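January 2018, notebook of the textile room

We continue with the knitted pieces from the Winbridge box. Rosine Leclerc has sorted the first half before the holidays and I take over from the fleece and wool side. These notes are for me and for Jérémie Mallet, who will do the washing trials after.

**State of the box**

The labels are in two systems, which makes trouble. The older ones have the Courtois numbering, written by hand on a cotton tape. The newer ones are the printed Trudix stickers, and they do not like fuzzy surfaces. I found 5 stickers on the bottom of the box with no piece attached to them. I put them in an envelope and wrote the box name on it. Please do not throw away this envelope.

Piece 81 is in the list two times, once as "scarf" and once as "small blanket". I left both lines and put a question mark.

**Folding**

Rosine and I did not agree on the folding last November, and I want to write down what we decided so we don't discuss it again.

- Flat cotton: in three, then in half. No change.
- Heavy wool: roll it, with the paper inside. Folding leaves a line that stays for weeks.
- Fuzzy knits: fold only once, very loose, and nothing on top of them. The hairs lie down under weight and then two pieces of the same yarn look like different yarns.

I made the mistake myself with the gray one. It was under the heavy wool for one night and in the morning I thought somebody had exchanged it.

**Color names**

We said "light blue" for too many things. In the Clustura sheet there is light blue, pale blue, sky and baby blue, and I think it is often the same blue with a different person writing. My proposal is to keep only light blue and dark blue, and to put the surface in the second column: smooth, ribbed, fuzzy. The surface helps more than the color when you look for a piece in the box.

Fuzzy and light blue, so for the new sheet it goes in the line "light blue / fuzzy / knitted": 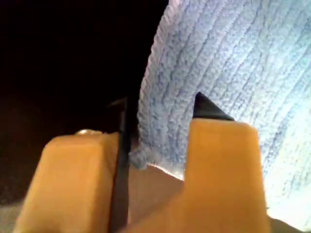 **To do**

- Ask Jérémie if he wants the fuzzy knits washed before or after the pilling test. In my opinion after.
- New labels to sew, not to stick. The cotton tape is in the second drawer, under the scissors.
- Correct the Clustura sheet from line 6 down. The lines above are already good.
- Lint roller is finished, order two.
- Find out what piece 81 is.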